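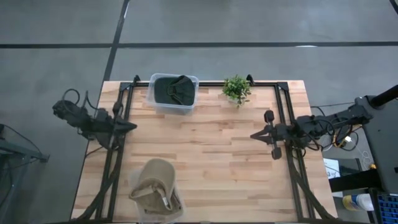 From: Warrick Pryor
Date: 20/10/2018
Subject: Re: cap sorting, held-out results

Rocío Valdebenito wrote:

> The policy trained on 434 demonstrations now handles hats it never saw in training. We ran 146 trials and I'd be comfortable calling this generalization to soft objects in the Melel write-up.

Rocío, I'd hold off on that sentence. I went through the trial sheet and I have two problems with it.

### What counts as unseen

The held-out set is 12 hats, and most of them are caps with a curved brim and a strap at the back. A new color is a weak test. If the gripper has learned to pinch a cap and lift, an olive one and a beige one are close to the same problem – and the bins and the plant stay on the table throughout. I'd like to see the bucket hats scored on their own line. Fermín says they were pooled with the rest.

Crowding worries me more. With caps pressed together and the straps crossing, a grasp can take hold of the wrong one, and the sheet only has a column for "lifted." 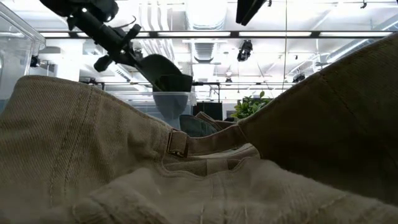 ### What I'd want before we submit

- Success scored as the right cap in the right bin, nothing else dragged along.
- Bins moved between trials.
- The baseline rerun by someone other than Bautista, who tuned it.

Vicente has asked for the raw logs twice. Could you put them on the Morkolholm server?

Warrick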